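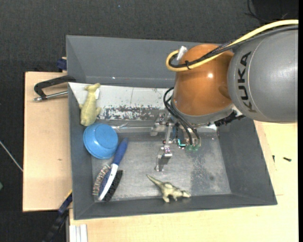
Picking from the bin, part 2

Search this blog
Go

I moved the KUKA's cables again in June. The thick yellow one now loops over the orange joint and is tied to the black bundle. Before that it kept snagging on the wrist.

The test set is the brush, the bowl, the dinosaur and the other toy animal. The brush is the hard one - Lamai thinks we should aim for the handle and leave the bristles alone. My log is at 1,271 tries.

Next job is a better clamp on the left wall. Parvaneh has one at the Skinidbridge shop I can borrow.

Last updated: June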